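# 6. Planificar con contacto

*Lo que el planificador da por resuelto*

Casi toda la literatura sobre planificación de movimiento trata el espacio libre. El brazo sale de una configuración, llega a otra y no toca nada por el camino. Los capítulos 4 y 5 siguieron esa costumbre, y el lector que haya hecho los ejercicios tendrá ya un muestreador que encuentra trayectorias sin colisión en menos tiempo del que tarda en cargarse el modelo. Conviene desconfiar de esa comodidad.

El ensamblaje empieza donde termina el espacio libre. Para meter un tubo en su alojamiento hay que chocar con él, y un verificador de colisiones bien escrito rechazará exactamente la configuración que buscamos. La solución habitual consiste en desactivar la verificación para ese par de piezas y confiar en el controlador de impedancia. Funciona a veces. Cuando falla, el registro de errores no suele decir por qué. 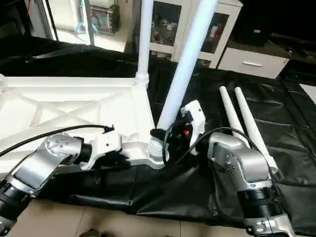 Con dos brazos el problema crece de una manera que los diagramas de bloques disimulan. Si ambos sujetan el mismo objeto, la cadena cinemática se cierra y las configuraciones válidas ocupan un conjunto de medida nula: muestrear al azar ya no sirve. Si uno sujeta y el otro inserta, la cadena se cierra solo durante el contacto, y el programa tiene que decidir cuándo cambiar de modelo. Esa decisión — un umbral de fuerza, casi siempre — se ajusta a mano y rara vez aparece en los artículos.

Han-gyeol Lim publicó los registros completos de su planificador Volavell, fallos incluidos, y por eso lo usaremos aquí. De 562 inserciones intentadas, 100 terminaron con el tubo acuñado y el sistema informando de éxito. El error estaba en la comprobación final, que miraba la pose de la pinza y daba por supuesta la de la pieza.

La sección 6.1 formula las restricciones de contacto. La 6.2 examina la estimación de pose con piezas blancas y lisas, terreno en el que las cifras publicadas merecen poca fe. La 6.3 vuelve sobre los registros de Lim.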